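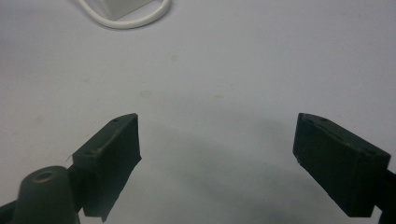 Rimantas Tamošiūnaitė asked us if a machine can wipe a kitchen counter yet, and he wanted a yes or a no. For wiping, the answer is yes, if the counter is flat and clear. Folding and sorting are still slow.

Hellwig two-finger gripper, by Avbridge

For light chores at home and in small workshops. In our own trial in October it picked up 116 cups out of 300 without help. Sponges and cloths went better. Thin lids are still difficult.

Finger pads: change after 14 weeks of daily use
Delivery: 18 working days
Spare pads are sold in pairs. Please write the arm model in your order.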